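Vistcombe Hand Grip 2 – Denero Home Robotics Supply

Hand Tools > Chore Learning > Grippers

In stock, ships in a plain box with the charger and two spare finger pads

We get one question more than any other, and it usually comes from people who have just seen a video of a robot folding a shirt: can a machine do my chores yet? The short answer is some of them, some of the time, in some rooms. The longer answer is why we are so excited to carry the Vistcombe Hand Grip 2!

The Hand Grip 2 is a gripper you hold yourself. You squeeze, the two fingers close, and you do the chore the way you always do it: pick up a toy, straighten a blanket, put a cushion back where it goes. The grip records how your hand moved and what it saw, and that recording is what a home robot learns from later (the arm is sold separately, see the Metwally Bench Arm page). One person can use it, or two people can work the same room with a grip each, which goes faster and is a lot more fun.

What machines are good at right now

Hard things with a clear shape. Cups, balls, blocks, boxes, the remote. If it sits on a flat floor and keeps its shape when you pinch it, a trained arm has a fair shot at it. In our own shop room the Metwally arm clears a play mat of blocks and we still stop to watch every time.

What is still hard

Anything soft. A throw blanket is a different object each time you touch it, and an arm that handled it nicely in the morning will grab a corner and the seat cover together after lunch. Cushions are better but they tip. Clear plastic is a headache too, as cameras tend to look straight through it. Cords, socks, fitted sheets... we'll get back to you on fitted sheets.

Shop-floor work is a bit further along, mostly because the parts show up in the same place. Homes move around on you.

Tidying around a sofa is our favorite place to start new owners. You get soft things, small things and furniture to reach around, all within a few steps.
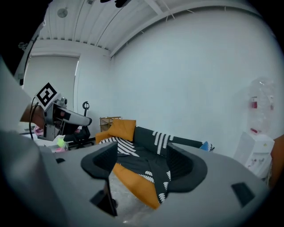
Adel Mansour wrote in to say that the sofa was the wrong place to begin at his house: "Start with the toy bin. I did 30 passes on the throw and the arm still bunches it up, but it was picking up balls after one evening. I'd keep the grip anyway, my kids fight over whose turn it is."

Fair enough, and the toy bin is a great first evening. We'd still come back to the blanket after that, a few passes at a time, with the blanket dropped a different way before each one.

Details

Part number: VHG-207
Fingers: two, padded, replaceable
Run time: 30 minutes of recording per charge
Software: Cirnotent Recorder, included
Works with: Metwally Bench Arm, Metwally Floor Arm
Not for use with: hot pans, glass, pets

Care

Wipe the pads with a damp cloth. Lint builds up fast if you work with blankets, and a linty pad slips. Swap pads when the texture wears smooth. Charge before storing.

Questions before you order? Write to Balthasar Nägeli at the parts desk and tell him which chore you have in mind. He has tried most of them, and he will tell you plainly if the arm isn't ready for yours.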